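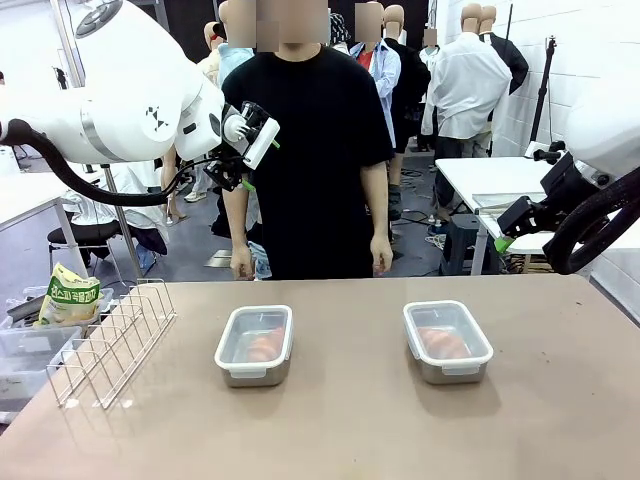 2 min read

The pump log at Stanville ended at 384 liters. Elvia Robles compared it with the meter, which read 443, and wrote both figures in the margin.

"Calibration drift," said Manolis Tzanetos.

"In one night?"

He checked the seal on the valve. Intact, stamped Deligiannis. The tank was rated at 400 and had no overflow line. The floor under it was dry.

She entered the meter reading, initialed it and closed the log. At the gate she opened it again – the last line now said 1,908, in her handwriting.

Manolis asked for the pen.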